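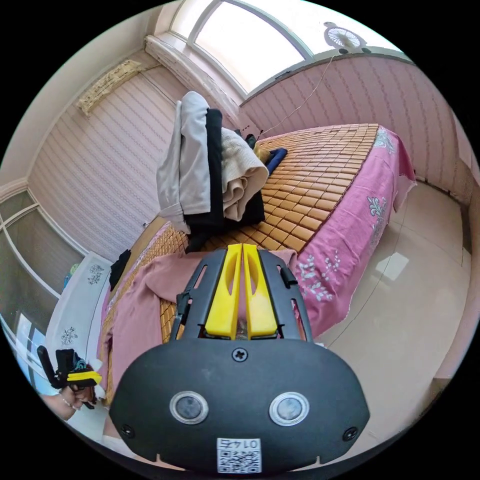
Fig. 1. Clothing heaped on a bed laid with a tile mat.

Unit 3: Sorting and folding on a bed
Household Textiles, handout for the October group
Tutor: Gavin Kinnear

A bed is an acceptable folding surface if the mat lies flat. Tile mats are firm enough for shirts, but the gaps between tiles can catch loose knit, so cream or pale knitwear is folded on a sheet or on top of another garment.

Order of work:
Move the heap to the head end.
Take out knitwear first and fold it in thirds – do not hang it.
Separate dark items from light ones.
Fold T-shirts face down, sleeves in, hem to collar.
Leave large cloths until last. They need the full width of the bed.

Stacks should hold no more than 9 garments. The Veltska method, set out in the reader, uses 2 stacks per person.
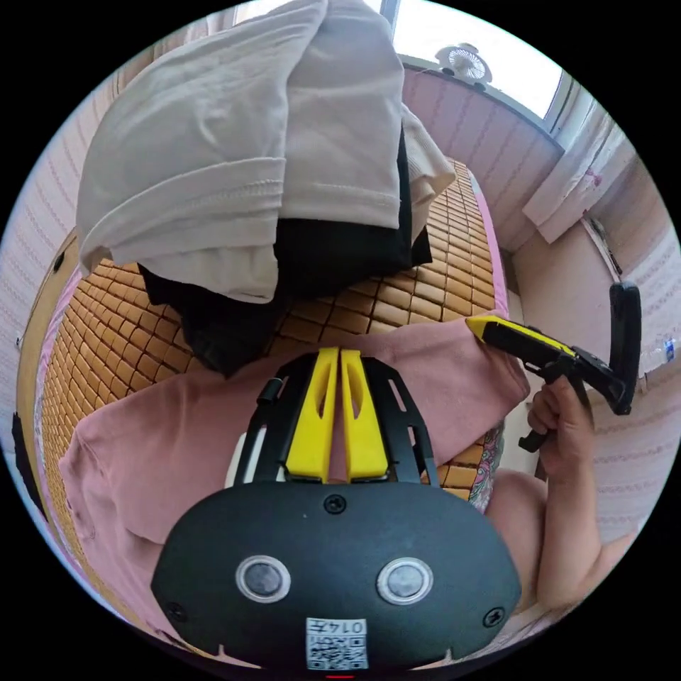

Should the mat be taken off before the sheet is changed?
Lift it first, roll it from the foot end and stand it upright. Wipe the tiles with a damp cloth and let them dry before the mat goes back.

Reading for next session: Engebretsen, section on drawer storage.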